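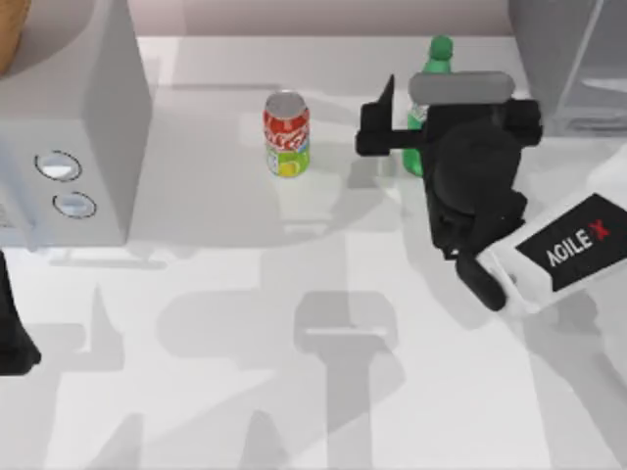 Two-arm bench, sim side: gripper keeps getting too close to the can

Posted in Home and Shared Shop Builds

cineck_bench
Apr 19, 2024
Progress on the sim for the two-arm table. The real arms are going in at our shared shop in August, so I want the motions worked out before then. Items on the table are a microwave, a soda can and a green bottle. The right arm goes for the bottle. The can stands to the left of it, and one finger comes in over the space between them. In 200 runs the can gets knocked over often enough that I don't want to try it on hardware. Planner is Plallix, stock settings. Any ideas before I start moving things?

udis
Come in from above. You are reaching across the table with a wide gripper and the finger has nowhere to go. Lift, line up over the cap, drop.

cineck_bench
Tried that first. The wrist runs out of travel before it gets pointed straight down. Could be my base placement.

fankhauser2
Then move the base. I'd fix that before touching the planner. You haven't bolted anything down yet so it costs you a number in a config file.

udis
Disagree. The shop table is the size it is, and he has two arms to fit on it. Rotate the gripper 90 degrees around the bottle so the fingers aren't side by side with the can.

fankhauser2
He has two arms, so use the other one to slide the can away.

udis
That's a second thing to go wrong.

plainwasher
What does the contact model look like? My cans used to fall over if you breathed on them. I had the mass wrong, I'd left it as empty when the real one was full. Also check the friction on the table.

cineck_bench
Mass was the default, so I fixed that. Fewer falls, but the finger still touches it. I'm going to try the rotated grasp next, then the base.

fankhauser2
Other way around, but it's your table. How long is a batch taking you?

cineck_bench
Up to 2 hours for 500 runs with rendering on. I leave it going while I do brackets.

plainwasher
Turn the shadows off for batches. You only need them if you're training on the images.

cineck_bench
I am going to be training on the images, so they stay - but I can skip them for the grasp tests. Will post numbers for both setups in this thread.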